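# Household and Shop-Floor Automation: Frequently Asked Questions

The Edandale Center for Applied Automation receives many inquiries from residents, employers and schools. The answers on this page are reviewed each December.

### Can a robot do my housework today?

In part. Machines that vacuum floors or mow lawns have been on sale for years and perform adequately. A single machine that can set a table, wash up and fold clothes without supervision is not something the Center can recommend to households at present.

### Why is setting a table considered difficult?

The objects are varied, and many are thin, smooth or breakable. A spoon lying flat offers very little to hold, and a plate must be lowered without striking the table. People adjust their grip by touch and seldom notice doing so. A machine must be taught each adjustment, often from examples performed by a person using hand-held grippers.
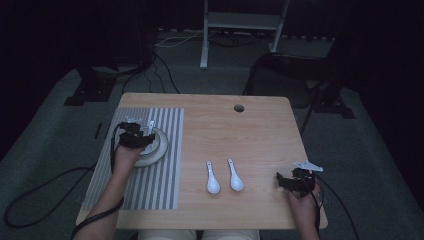

*Table setting with hand-held grippers: a plate on a striped placemat, with two white soup spoons on the bare wood.*

### How many examples does a machine need?

The number depends on the task and on how much the objects vary. In the Center's Dasesex project, a simple placement task was taught with 140 demonstrations. A second task, using spoons of several shapes, required 300. Results fell noticeably when the lighting or the tabletop was changed, and further demonstrations were needed.

### Are machines further along on the shop floor?

Yes, where the work repeats. At the Ojeda packing site, one arm loads some 200 trays per shift under the eye of an operator. Mixed bins, soft packaging and tangled parts are still sorted by hand - the arm stops and calls for help too often to be left alone.

### Will the Center test equipment for my business?

Firms in the Anden district may apply for a trial. Applicants should send a short written account of the chore, with measurements of the work area. Trials do not include installation.

### Whom should I contact?

Questions may be addressed to Leszek Zawadzka, Public Inquiries, at the Edandale office. The telephone line is open from 9 a.m. to 3 p.m.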